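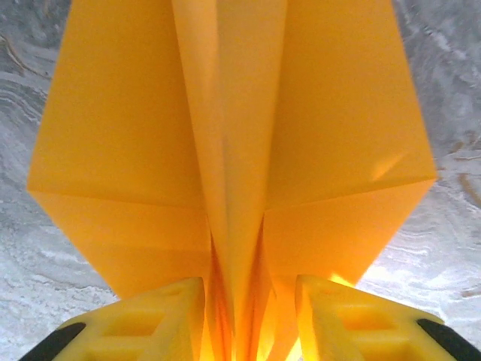

Wrist view from the paper folding set: orange-yellow sheet held at the center folds, marbled surface behind.

Cerlow Paper Folding Demonstrations

Hello, and thank you for taking a look at Cerlow! This is a collection of 2482 demonstrations of a robot being shown how to fold, crease, lift and turn paper, with a person guiding every single motion. We put it together because most of the teaching data we could find was about picking up blocks and cups, and paper is such a stubborn, wonderful thing to work with by comparison.

How the demonstrations were made

There are two kinds. In the "hand" episodes the teacher takes hold of the arm and moves it through the task. In the "remote" episodes the teacher sits at the Vadham control station and drives the same arm from there. The folder name tells you which is which, and please do check it before you mix them, as the hand episodes tend to be slower at the creases (we like to press twice, old habit).

What is in each episode

wrist/ color video from the wrist camera, 20 frames per second
joints.csv arm positions and finger opening
notes.txt a short line from the teacher, sometimes blank, sometimes rather chatty

The episodes are grouped into 4 tasks: first crease, symmetrical flaps, pinch and lift, and turn over. Pinch and lift is the one we're fondest of, and also the one with the most retries. Retries are left in and marked with an "r" at the end of the episode name.

Things to know before training

Shiny paper throws pale highlights, and thin layers can glow quite strongly when there is light behind them. We have not corrected any of this. In 72 episodes the joint file starts a little later than the video, and those are listed in late_start.txt. The Kurek loader lines them up for you; if you use your own, you'll want to trim the video first.

Version

Released Feb 2, 2019 by the Drillard group. The December preview used different task names, so please delete it if you still have a copy.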